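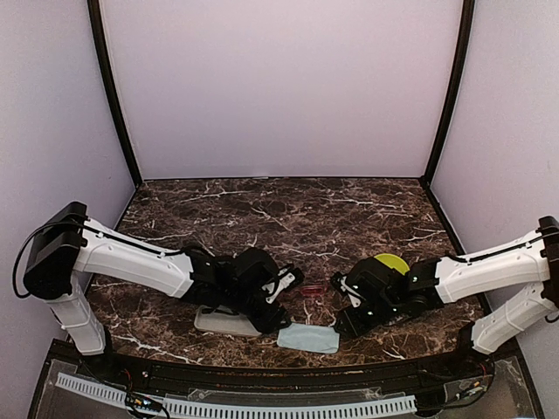

Dark brown marble-pattern tabletop with pale lavender back and side walls.

Murton adds dark brown marble pattern to the Mokell table surface range

Vavholm, Sunday, August 14, 2022

Murton has added a dark brown marble pattern to its Mokell range of table surfaces. The pattern, listed under reference 2179, carries jagged white and pale tan veins on a dark brown ground. It replaces the grey stone pattern withdrawn in May.

The veins branch unevenly across the surface. Customers who join two tops end to end should state this when ordering, so that both are taken from the same batch. Veins are not matched across a join.

The standard size is 200 cm by 80 cm. Other sizes are cut to order at the Vavholm works. Cut edges are finished in dark brown unless the order says otherwise.

Reference 2179 may be ordered with Makris wall panels in pale lavender. The panels are smooth and plain, and can be set as a back wall with a side wall at each end. Black corner posts are supplied separately. Side walls may be fitted square to the back wall or at an angle, and the angle must be given on the order form. Panels are supplied uncut above the table line and should be trimmed after the posts are in place.

For daily cleaning, Murton advises a soft damp cloth and mild soap. Scouring pads and powder cleaners should not be used on either product. Marks on the lavender panels should be wiped from the edge of the mark inwards.

Samples of the tabletop pattern and the panel colour are available from Murton stockists. Existing Mokell frames accept the new top without changes to the fixings.

Fitting sheets and the current price list can be requested from the Murton sales office in Vavholm.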